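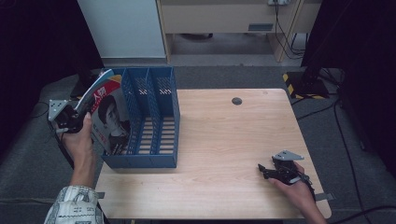
*A magazine, a file organizer and a pair of hand-held grippers.*

**FOR IMMEDIATE RELEASE**

# Drivard Publishes First Wokach Chore Report: Machines Finish Some Household and Stockroom Jobs, but Most Still Need a Person

OGILVIE, 13 Dec 2021 - Drivard today released the first Wokach Chore Report, a study of how well current robot arms handle the small tidying and sorting jobs that fill a day at home or in a store. The report covers 30 chores, from putting a magazine in a desk organizer to moving bagged goods into a crate. Two of them met Drivard's standard for work that can be left alone.

The standard is simple. A chore passes if a person can start the machine, leave the room and come back to a finished job. A chore fails if someone has to step in, even to nudge an item a short distance. Many earlier demonstrations allowed that kind of help, and Drivard believes this has made it hard for buyers to know what they would be getting.

The arms made 1,000 attempts in all, spread across the full list. They finished 69 percent of them without help. Drivard cautions against reading that number as a sign that the machines are close to ready. Most of the successes came from easy chores with stiff items and wide openings, and a stockroom that has to send a worker over every few minutes has not saved much labor.

The two chores that passed were stacking empty food containers of the same size and moving boxed goods from a table to a shelf. Both use rigid items that stay where they are put.

Paper was harder. A magazine bends when it is held by a corner, and its pages spread. The compartment of a file organizer leaves little room on either side, so a cover that leans can catch on a divider. The arms often got a magazine started and then pushed it down at an angle. A person doing the same job by hand feels the contact and shifts the magazine over without thinking about it. The arms in the study had cameras but no sense of touch in the fingers.

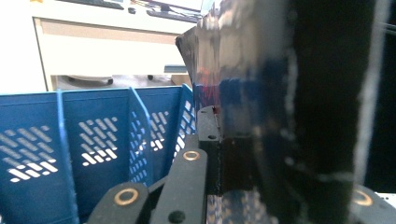 **Gripper camera view**
Communications Manager, Drivard

Shiny surfaces were the other main source of trouble. Dark, glossy items pick up reflections from the room, and the reflections move as the camera moves. In the crate chores, the arms sometimes closed on empty space beside the item or pressed on it before the fingers were open. Crates with slotted walls added to the problem when bright light came through from the other side.

Examples for the machines to learn from were recorded by people working with hand-held grippers. The operators did each chore at normal speed and were asked to work the way they would at home. Recording began in May. Drivard kept the slips and second tries in the set, and the report finds that arms trained with those recordings recovered from a bad grasp more often than arms trained on clean ones only.

Retail equipment supplier Karnar helped choose the shop-floor chores. Its store customers asked for jobs that come up at opening and closing time, such as clearing a counter, sorting returns and filling crates. None of these passed. Sorting returns had the lowest score on the list, mainly because the items were mixed and many were in soft packaging.

For households, the report's advice is to wait. An arm that can tidy a desk with stiff folders on it may not manage the same desk with magazines and loose mail, and there is no easy way for a buyer to tell in advance. For stores and small warehouses, Drivard sees a case for limited use now - one station, one type of box and a worker nearby who has other things to do.

Drivard will repeat the study with the same chore list so that results can be compared. The next round will include arms with touch sensing in the fingers. It will also record how long each chore takes, a figure the first report leaves out. Several finished chores were slow enough that a person would have been done well before the machine.

The full report, with the chore list, scoring rules and results for each chore, is available from Drivard on request. Companies that would like to suggest a chore for the next round may write to the Wokach project office in Ogilvie.

**About Drivard**

Drivard tests automation equipment for homes, stores and light industry. It is based in Ogilvie and does not sell robots.

###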